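Two-Arm Cap and Container Bench
Final project report, Mervin Nguyen
Shared workshop, Hercombe
Submitted 4 Jun 2022

1. What the project was for

The goal was to get a pair of robot arms to take the cap off a small container and put it back on, using both arms, on a table in the shared workshop. One arm holds the body and the other turns the cap. People do this without thinking. For two arms with plain two-finger grippers it is harder, as a gripper that slips on one side will spin or tip the whole container.

I started in December by reading through the notes left by the Maddocks group, who had done a one-arm version with the container clamped to the table. I wanted to do it with no clamp. The only fixture I allowed myself was a shallow square tray in the middle of the table, which gives both arms a known place to work over.

2. Setup

The arms are mounted facing the same table, one on each side. Each wrist carries a camera on a bracket, and a third camera looks down at the table from between the arms. The brackets took longer than I had planned. My first design put the camera too low, and the fingers hid most of the cap as soon as they closed. The second design stands higher and tilts toward the fingertips.

Cable routing was the other slow part. If a cable is pulled tight it drags on the wrist and the arm reads that as a load. I left a long loop at each wrist and let the rest run down behind the arm. 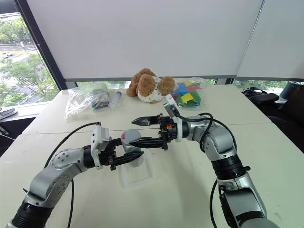

The control program, which I called Jasby, runs on the workshop computer. It splits the job into reach, grip, turn, release and return. Each step has a limit on force and a limit on time. If either limit is passed, both arms stop and wait for me to clear the table. Early on they stopped constantly. Most of those stops came from the time limit on the reach step, which I had set too short.

I kept the other objects at the far edge of the table during the work. They are for the sorting task that the next student will take on, and leaving them out meant the head camera had to cope with a background that was not blank.

3. Gripping

The container body tapers toward the bottom, and this caused the most trouble. Flat fingers pressing on a tapered side tend to push it upward. I tried gripping low, where the body is narrow, and the container rode up between the fingers. Gripping higher, just under the cap, held better but left less room for the second arm to come in.

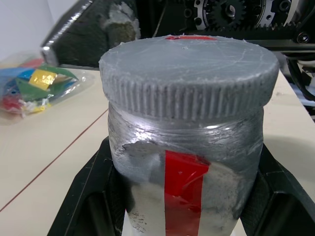

I settled on a grip a little below the cap and slowed the closing speed by half. The textured pads on the fingers helped more than extra force did. With too much force the body flexed and the cap became harder to turn.

The turning arm cannot rotate forever, so the cap has to be turned in short strokes: grip, turn, open, rotate back, grip again. The fingers have to open wide enough to clear the cap on the way back. In the first version they did not, and the return stroke undid part of the work.

4. Results

I logged 1,959 attempts in total. Of these, 1,047 were made after the change to the higher grip, and I used only those in the analysis. The last 100 were run with no changes to the settings. In that final set the arms had to be stopped by hand 2 times, both during the return stroke.

Placing went better than turning. The tray has a raised rim, so a part put down slightly off target usually stays inside it.
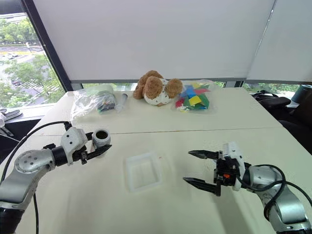 Figure 3. Left gripper with the small white cup, right gripper open, tray between them.

5. What I would change

The wrist cameras should have a cover over the connector. One worked loose and cost me an afternoon. I would also write the log to a second disk.

The force limits are set by hand for this one container. A different size would need new numbers, and I did not have time to write a routine that finds them. The Astelthorpe workshop has the same arms and has asked for a copy of the program, so I have put the settings in a separate file with notes on each value.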